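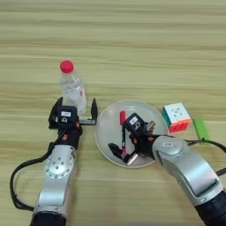

お皿の赤いペンを右手、赤いキャップのボトルを左手で取る課題です

双腕ロボットの模倣学習、右手がお皿のペンをつかめません(部活の課題です)

投稿者:Tolera Belay
投稿日:18/04/2023
カテゴリ:ロボット・電子工作 > 部活・サークル

はじめまして! Pekwoodのロボット部に入って2年目の者です。長いんですけど、行き詰まっていて、どなたか助けてください。

うちの部、8月にBirknessというテーブル片付けの大会に出る予定で、その練習をしています。机の上に置かれたものを両腕のロボットで片付けるんですが、今やっているのは、左手で水のペットボトルをつかむのと、右手で白いお皿の中の赤いペンをつまみ上げてお皿の外に出すの、これを同時進行でやるやつです。ルービックキューブみたいなパズルと緑のブロックも置いてあって、こっちは触らないのが正解です(ぶつかると減点になります)。

制御はLemmaっていう、先輩が作った部内のプログラムを使っています。人がリーダー側の腕を動かして、その動きとカメラ映像を記録して、あとで学習させる方式です。カメラは頭の位置に1台と、手首に左右1台ずつ。デモは46本とりました。全部で3,346フレームあります。記録は毎秒5フレームです。少ないのはわかってるんですけど、放課後しか使えないし、腕を動かす人がもう肩バキバキで……。

で、困っているのがこのへんです。

左手のほうは、まあまあ動くんです。開いたままボトルのところまで行って、はさむところまではだいたいできます。ただときどき閉じるのが早すぎて、指の先でボトルを押してしまって、倒れます。倒れるともうどうしようもなくて、空中をはさんで帰ってきます。かわいいけど悲しい。

右手はもっとひどくて、お皿の上までは来るんですよ。ちゃんとペンのそばまで来る。でもそこからが全然だめで、片方の指がお皿の底をこすってしまうか、ペンのすぐ横に下りてそのまま閉じるか、どっちかなんです。ペンに指が当たって転がって、お皿のふちで止まって、それを追いかけてまた転がして、という感じのときもあります。見ている一年生は大ウケしてました。私は笑えません。

試したことを書いておきます。

学習の回数を倍にしました。変化なし、というか、左手の閉じるタイミングはむしろ悪くなった気がします。
ペンを違う色にしてみました。青にしたらお皿のところにすら行かなくなったので、赤に戻しました。
部屋のカーテンを閉めました。ちょっとましになった日と、全然変わらなかった日があります。
お皿の位置をテープで固定しました。これは効いて、右手がお皿の上に来る率はすごく上がりました。でもペンはつかめません。

顧問の先生は「データが足りないんじゃない?」と言っていて、同じ班の子は「グリッパーの指が悪い」と言っていて、私はどっちもありそうだなと思っています。指を作り直すとなると部費の申請がいるので、先にデータでなんとかなるならそうしたいです。

あと、これは別の質問になっちゃうかもしれないんですけど、ボトルが透明なのもまずいんでしょうか? ラベルを濃い色のに巻き直すのは大会では禁止なので、練習もこのままでやっています。

読みにくい文章ですみません。どこから手をつければいいか、順番だけでも教えてもらえるとうれしいです!

Liya Kassa
回答が長くなりそうなのでお茶を用意して読んでください(笑)

私は大学のサークルで似たような双腕をさわっていて、お皿の中の細いもの問題は去年さんざんやりました。スプーンだったんですけど、もう夢に出るくらい。なので「わかる……」と思いながら読みました。

最初に結論っぽいことを書くと、指を作り直す前に、デモの撮り方を見直したほうがいいと思います。学習回数を増やすのは後でいいです。46本を倍の回数まわしても同じ46本なので。

気になったのは一本の長さです。3,346フレームを46本で割ると、一本が72か73フレームですよね。毎秒5フレームなら15秒弱。この15秒の中に、両手が近づく、左がボトルをつかむ、右がペンをつまむ、お皿の外に出す、が全部入っているわけです。そうすると右手の「指を下ろして、閉じる」という一番むずかしいところ、何フレーム残ってますか? うちで数えてみたときは、肝心の部分が5フレームもなかったんです。操作する人が慣れてくると、つまむ瞬間がすごく速くなるんですよね。人間はうまくなってるのに、ロボットのお手本としては悪くなっていくという。

なので、もし記録の設定を変えられるなら、毎秒5フレームを上げてください。Lemmaがどういう作りかわからないので、どこまで上げられるかは先輩に聞いてもらうとして、手首カメラの映像がついてこられるところまで上げたほうがいいです。設定を変えたら、前のデータとは混ぜないでくださいね。うちは混ぜて一週間むだにしました。

それから、操作のしかたです。私たちは「ペンの真上で一回止まる」というルールにしました。お皿の上まで来たら、指の間にペンが来る向きに手首を回して、そこで一拍おく。それからまっすぐ下ろす。下りたらまた一拍おいて閉じる。見ていてじれったいです。でもこれで横に下りるのがぐっと減りました。ななめに滑り込ませながら閉じるのは、人がやるとかっこいいけど、まねするほうには境目がわからないみたいです。

ただし止まりすぎもだめです! 長く止まると、今度はロボットが止まることを覚えてしまって、お皿の上で固まります。心の中で「いち」って数えるくらいで十分です。

投稿の写真を見て思ったんですが、右のグリッパーがお皿の右半分にかぶさっていて、頭のカメラからだと、お皿の中がけっこう隠れますよね。この写真ではペンが手の左側に出ているから見えていますけど、もうちょっと左に寄ったらペンごと隠れそう。そうなると、最後の数センチは右手首のカメラだけが頼りになります。なので一度、右手首の映像だけを再生して、「この映像だけ見て、自分ならペンに指を合わせられるかな?」とやってみてください。自分でわからないなら、ロボットにもわからないです。指先が画面の外に出ていないかも確認を。カメラの角度をちょっと変えるだけなら部費もいらないですし!

左手のボトルの件ですが、透明なのは確かに見分けにくいです。でも赤いキャップが目立つので、頭のカメラはたぶんキャップを手がかりにしてると思います。倒す原因は、私なら見えないことより、距離を疑います。真上寄りのカメラだと、キャップの位置はわかっても、指がボトルの胴まで届いているかがわかりにくいんです。ここも同じで、デモで「もう十分に奥まで入った」というところまで進めてから閉じる。早めに閉じ始めながら前に進むクセが操作する人にないか、見てみてください。うちのサークルでは、これをやる人とやらない人のデモが混ざっていて、閉じるタイミングがその日の気分みたいになっていました。

あと、同時進行をいったんやめるのもありです。左だけ、右だけで撮って、それぞれができるか確かめる。操作する人も片手に集中できるから、お手本がきれいになります。右だけなら一本が短いので、肩にもやさしいです(これ大事)。

順番としてはこんな感じです。
右手首の映像を見て、カメラの角度を直す
記録の速さを上げる
右手だけのデモを、真上で一拍おくやり方で撮る
右だけで学習させて、ペンが上がるか見る
できたら左だけ、そのあと両手

お皿のテープ固定は、最初はそのままでいいと思います。でもペンの向きは毎回変えてください。縦ばっかりで撮ると、縦しかつかめない子に育ちます。大会でお皿の位置が変わるなら、ペンが安定してからテープをはがして撮り足し、ですね。

がんばって! うまくいったらぜひ教えてください。

ねじ山なめ太郎
指。

というのは雑すぎるので少し書きます。お皿の底をこするのは、指の先が厚いか、下ろす高さが毎回ばらついてるかのどっちかだと思う。写真だと指先に銀色っぽいパッドがついてるけど、あれは何の素材? つるつるしてるなら丸いペンは逃げるよ。うちはSkeleroの滑り止めテープを細く切って指の内側に貼った。それだけで転がるのが減った。部費申請はいらない値段だったはず。ただ大会の規則で指に貼っていいかは先に確認して。うちの大会はよかったけどBirknessは知らない。

高さは、お皿の下に薄いスポンジを敷いて練習すると、こすっても力が逃げる。本番で敷けないなら意味ないけど、モーターは守れる。こすったまま押し続けるとそのうち保護で止まるでしょ。

データの話は上の人のほうが詳しいのでそっちで。

Tolera Belay
お二人ともありがとうございます!! 投稿した日の夜に読んで、次の活動日にさっそくやってみました。

まず右手首の映像、見ました。ひどかったです……。指先、片方しか映ってませんでした。もう片方は画面のすみっこでちらっと見えるだけ。これで合わせろというほうが無理でした。カメラの台をゆるめて向きを直したら、両方の指の先とお皿の底が入るようになりました。なんで今まで誰も再生して見てなかったんだろうって班のみんなで反省しました。

記録の速さは先輩に聞いたら「上げられるよ、5にしてたの容量の都合だし」と軽く言われました。早く言ってほしかったです。

つまむところのフレームも数えてみました。何本か見たなかで一番少ないのが2フレームでした。下りるのと閉じるのが合わせて2フレームです。そりゃ覚えられないですよね。ちなみにそのデモをとったのは私です。速くてうまいって自慢してました。

今は右だけのデモを撮り直している途中です。一拍おくルール、すごくじれったいです(笑) 一年生に「いち」って声を出してもらって合わせています。まだ学習まではいってないので、結果は出たらここに書きますね。

ねじ山なめ太郎さん、パッドの素材は先生も知らなくて、前の代がつけたものらしいです。触った感じはそこそこつるつるしてます。滑り止めテープは規則を読んだら「指の形を変えないもの」ならよさそうなんですけど、テープの厚みが形に入るのかどうか微妙なので、運営に問い合わせ中です。スポンジは掃除用のを切って敷いてみます!

ひとつだけ追加で聞いてもいいですか? 右だけで撮るとき、左腕はどうしておくのがいいんでしょう。机の外に引っこめておくか、開いたままボトルの手前で止めておくか。あとで両手に戻すことを考えると、頭のカメラに左腕が映っていたほうがいいのかなと迷っています。

Liya Kassa
2フレーム!! それは速い(笑) でも原因がひとつ見つかってよかったです。

左腕は、映しておくほうに一票です。引っこめて撮ると、両手に戻したときに頭のカメラの見た目ががらっと変わってしまうので。ボトルの手前で開いて止めておくのと、もう少し手前の待機の位置と、何通りか混ぜて撮ってください。ボトルもキューブも緑のブロックも、本番と同じように置いたままで。とくにキューブとブロックはお皿の右にあって右腕のケーブルが近いので、引っかけていないかをデモのたびに見たほうがいいです。引っかけたデモは、ペンが取れていても捨てる! もったいないけど、捨てる!

あと声を出してもらうの、いいですね。うちでもやります。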